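Gramismont Congregation Opens Its Doors for a Shared Interfaith Supper

March 17, 2025

It was a full house, and a happily noisy one, when the Hutsuliak Street congregation in Gramismont welcomed its neighbors from the Vikura mosque and the Celico parish for a meal and an evening of reading together. Around 90 people had been expected, and in the end 226 signed the guest book, so chairs had to be carried up from the classrooms downstairs!

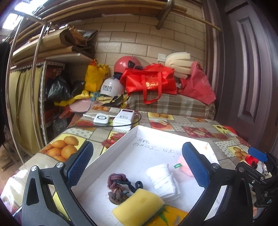 The three communities have been talking about something like this for years, usually over coffee after one another's holiday services, and it was lovely to see it finally happen. Each group chose a short text about welcoming the stranger, read it aloud in its own language, and then let the tables talk for as long as they liked (which was quite long).

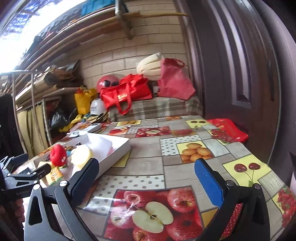 Guests also gave $2000 toward the shared food pantry, and the parish has added another $500. The next supper will be held at the mosque, and everyone is warmly invited to come.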